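Workshop notes, revised 13 November 2021. Hand tools, glue and bench surfaces.

## Storing wood glue

Keep PVA above freezing. A bottle that has frozen once may thicken into strings and should be thrown out, even if it pours again after warming. Write the opening date on the base in marker. Zudwood glue in the 500 ml bottle skins over at the nozzle within a day if the cap is left loose; a brass screw pushed into the tip seals it and pulls the plug out with it.

Do not thin old glue with water. The joint will be weak and the squeeze-out harder to see.

## Clamping times

- Softwood edge joints: 30 minutes in the clamps, no load until the next day.
- Oak and beech: leave overnight.
- Anything glued below 10 degrees: move it indoors first, clamps and all.

Put baking paper between the clamp bars and the work. Steel bars leave black marks on damp oak. The marks come out with oxalic acid, but the whole face then has to be treated or the patch shows pale. Wear gloves and rinse twice.

## Sharpening chisels

Flatten the back first, and only the 18 mm or so nearest the edge. Work the bevel on the coarse stone until a burr can be felt along the full width. Move to the fine stone, take the burr off the back with two light strokes, and strop.

Water stones should be flattened before each session. Adeel Baloch uses wet-and-dry paper on float glass for this, with pencil lines across the stone. When the pencil has gone, stop.

Camellia oil on a rag keeps rust off blades in an unheated shed. Do not store chisels in a leather roll over winter. Some leathers hold moisture and salts against the steel.

## Bench surfaces

A sacrificial board on top of the bench takes the knife cuts, glue and drill holes. Cut it slightly smaller than the bench top so that clamps can still reach the edge. Fix it with two countersunk screws at the back, well away from where planes and saws pass.

Scrape dried glue off with a cabinet scraper held low. Wax the board with plain paste wax, buffed hard. Silicone polish must be kept away from it, as traces on the work cause craters in varnish.

Coloured lighting hides pencil lines and scratches. Use a plain white lamp set low to one side when marking out or checking a sanded face.
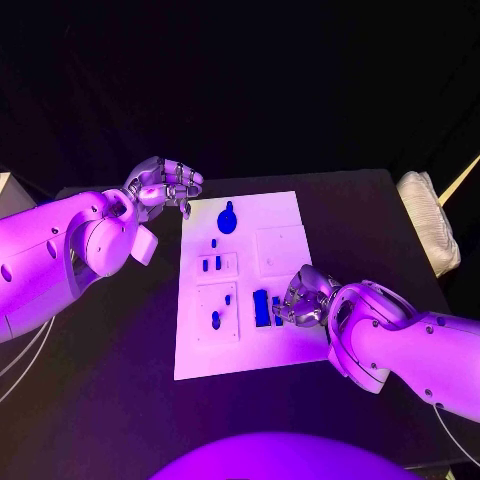
## Sticking drawers

Rub a candle stub on the runners and the lower edges of the sides. If the drawer binds only in July, leave the plane alone and wait for drier weather. If it binds all year, look for shiny patches on the sides, take one shaving from each and try again.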